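Service Robotics in Practice
Unit 8: Reading a product offer – the Braluveo hand kit

Handout for the February block. Bring it to the lab session along with your notes from Unit 7.

What this unit covers

So far we have looked at robot hands as mechanisms. This unit looks at one as something a customer pays for. The product is the Braluveo hand kit, sold to small firms and training centers that already own an arm and want to handle items of mixed shape. We have two kits on loan in the Sutville lab until the end of the block.

You will be asked to write a short review of the kit from the point of view of a buyer. The buyer is the Alcantara site, a produce and dry goods store that wants help with picking and restocking outside opening hours.

What is in the offer

The kit is sold as a bundle. The quote we were given lists:

Hand with segmented fingers, assembled and tested
Mounting plate for the arm
Wrist camera with cable
Control software, one seat
Setup visit, up to 8 hours on site
Phone and email support for the first year

A second seat for the software is extra. So are replacement fingertips, which come in packs of 16. The quote does not say how long a fingertip is expected to last, and that is the first thing a buyer should ask. If tips wear quickly, the running cost can matter more than the purchase price over two or three years.

Read the support terms closely. "Support" in this quote means an answer by the next working day. It does not mean a visit. A visit after the setup day is billed by the hour, with travel from Gornunberg added on top.

Terms you need

Payload: the weight the arm can carry, including the hand. A heavier hand leaves less for the goods.

Reach: the distance from the arm's base to the point where the hand can work. Check it with the hand mounted. Sellers sometimes quote the arm alone.

Cycle time: the time from the start of one pick to the start of the next. Ask which item it was measured with.

Approach: the path the hand takes to get near the item. Most trouble on a shop floor starts here, before anything is touched.

Why the approach matters

A good grip test on an open bench tells you little about a store. Stores have cabinets, tray rims, walls and corners. The hand and the arm behind it both need room, and the forearm is often the part that gets forgotten. When you plan a pick from a tray, work out where the fingers will be and then where everything behind them will be.

Produce makes this harder. Green beans lie in a heap and they are thin, so a hand with several fingers may close on many at once or on none. A rigid box of the same weight is a much easier job. Any cycle time measured with boxes should not be used for beans.

The wrist camera helps, but remember that its view tilts with the wrist. A level shelf can run across the picture as a steep diagonal. Students who try to judge distance from this view alone usually get it wrong the first few times.
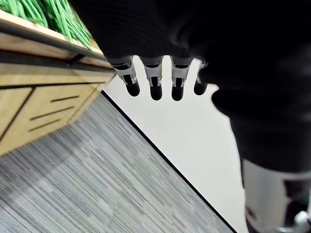
Fig. 8.1. Hand near a tray of green beans, with the cabinet at left and the wall behind the fingers.

Lab task

Work in pairs. Each pair gets 40 minutes with a kit.

1. Run the approach to the tray at low speed with the hand open. Stop before contact.
2. Note the tightest point on the path and which part of the robot is closest to the wall or cabinet there.
3. Change the wrist angle and run it again.
4. Try ten picks from the heap. Record each as a clean pick, a partial pick or a miss.
5. Save the camera view from one pick of each type.

Keep the emergency stop within reach of whoever is not at the keyboard.

Written review

Nearly two pages, typed. State what the buyer needs, what the quote covers and what it leaves out. Use your own numbers from the lab and say how you got them. End with a recommendation: buy, do not buy, or ask for a trial first – and if you ask for a trial, name the items you would want tested.

Reading for Unit 9: the section on service contracts in the course pack.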